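Inside the Old Office Desktop

Gallery — 2 pictures

I've been meaning to put these up since June, when Gilles Sabatier cleared out the back office at Surkudell and asked if anyone wanted a desktop before it went to the recycling place in Wornberg. I said yes before he'd finished the sentence! My plan (if you can call it a plan) was to give it a good dusting, see what was worth keeping, and maybe turn it into a backup box for the 3,000 or so family photos that currently live on a laptop with a cracked hinge. Okay, I checked, and it's 2,123 photos, but it feels like more.

I'm no expert. I've opened up maybe 9 computers in my life and I still get a little nervous every time the side panel comes off. But I do love looking inside these things, all those tiny parts packed in together, .

1. Down among the cables
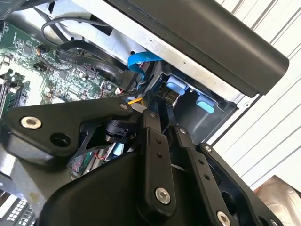
2. A few words on the cables

I always forget how much of the inside of a computer is just wiring. The green board gets all the attention, with its hundreds of little bits and pieces, but it's the cables I end up staring at. My favorite is the bright blue flat one that curls over and dives down toward the drive area. The black ones run right across the board, and one of them has faint white lettering along it. If you're doing this at home, make a quick sketch before you unplug anything — I skipped that on my very first computer and spent a whole evening guessing.

3. The drive bay

I have a real soft spot for this part of a Dell. Look at those blue plastic tabs at the top of the cage, and the blue lever near the bottom! I love it when somebody takes the trouble to make the handling parts a different color, so a person like me knows where to put her fingers. The hard drive stands upright in its cage with the power connector plugged in, and red, yellow and black wires fan out underneath. Over on the board there's a finned heatsink, with the DELL logo printed nearby. According to Gilles the drive is an 80 GB one, so my photos may need something roomier.

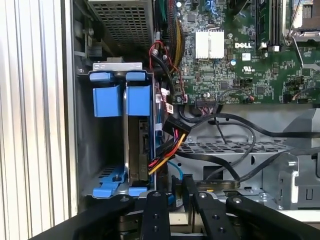

Still on the list

A new drive, a soft brush for the grille, and a longer power cord for the corner where I want to keep it. If you have a spare one in a drawer, leave me a comment and I'll trade you a jar of plum jam for it.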